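Nilemach Reading Log, User Guide

Section 4. Writing and Posting a Series Review

This section explains how to write a review of a book that belongs to a series. If you review a single novel, please use Section 3. The steps are almost the same, but a series review has more fields, and some of them cannot be changed after posting.

4.1 Before you start

You need a Reader account or a Joint Reader account. With a Joint Reader account, two people write under one name, and the review shows "we" in the header line. The book must already be on your Finished shelf. If it is still on the Reading shelf, the button New Series Review stays gray.

Note: An audiobook counts as finished when you move it to the Finished shelf by hand. The program does not do it for you.

4.2 Choosing the book and its place in the series

1. Open the Finished shelf and select the title.
2. Press New Series Review. A form with five tabs opens.
3. On the first tab, check the series name. Many romance and fantasy series have a similar name, so please compare the author also.
4. In the field Place in Series, enter the number of the book. For a novella between book 2 and book 3, enter 2.5.
5. If the number is not known, select Unnumbered. Do not enter zero. Zero is kept for prequels.
6. Press Keep and go to the second tab.

Caution: When you change the place in the series after posting, all comments from other readers are moved to the archive. They can be read there, but not answered.

4.3 Writing the text

1. On the second tab, write your review in the large box. The limit is 3000 characters, with spaces.
2. The counter under the box shows how many characters are left. It becomes red for the last 53.
3. Use the Couple field if the book has a main love story. Write the two first names, with a comma between them.
4. Use the Heat field to show how explicit the book is. You can leave it empty.
5. Press Keep Draft. Drafts are stored on your own device until you post them.

Note: Text copied from another program may bring strange quotation marks with it. Press Clean Text one time after pasting. 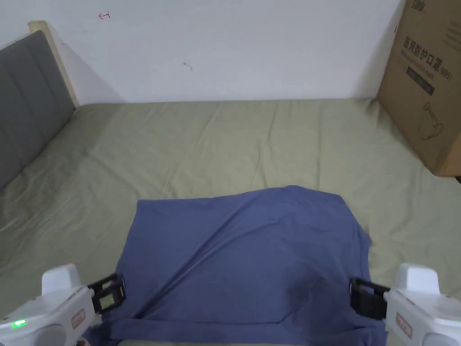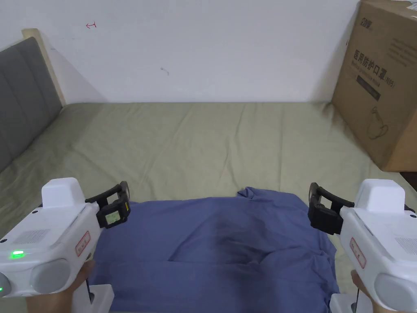

4.4 Hiding spoilers

In a series, a spoiler can belong to the present book or to an earlier one. The program treats these two kinds differently, so you should mark them differently.

1. Select the words you want to hide.
2. Press Hide. A small menu opens.
3. Choose This Book if the words tell the ending, a death, or who marries whom in the book you are reviewing.
4. Choose Earlier Book if the words tell something from a previous part. Then enter the number of that part.
5. Press Preview as New Reader and read the full text one time. The hidden words should appear as a gray bar.

A reader who has the earlier book on the Finished shelf will see the words without a bar. Other readers must press the bar to open it.

Caution: The title of the review cannot be hidden. Please do not write there that the villain is the brother.

4.5 Giving the rating

1. On the third tab, give a rating for the book. Half stars are possible.
2. If you wish, give a second rating for the series up to this point. It is shown in smaller stars under the first one.
3. On the fourth tab, select Reads Alone if a new reader can understand the story without the other parts. Select Needs Earlier Books if not.

Note: A book you did not finish cannot receive a series rating. You may still write a text for it with the form in Section 6.

4.6 Posting

1. On the fifth tab, choose who can read the review: Everyone, My Circle, or Only Me.
2. If you received the book free from a publisher, you must check the box Review Copy.
3. Press Post. With a Joint Reader account, the second person must also press Agree before the review appears.

If message 1149 is shown, another review of the same book already exists in your account. Open the old review and choose Replace or Add as Reread. Replace deletes the old text and it cannot be brought back. Add as Reread keeps both texts and shows the newer one first.

4.7 Importing from Brirkel

Reviews made in Brirkel can be imported, but the spoiler marks are lost. After the import, every review stays as a draft. Please go through 4.4 again for each one before you post.

Text of this section: Kazue Fujimoto. Last changed November 8, 2023.

Continue with Section 5, Following an Author.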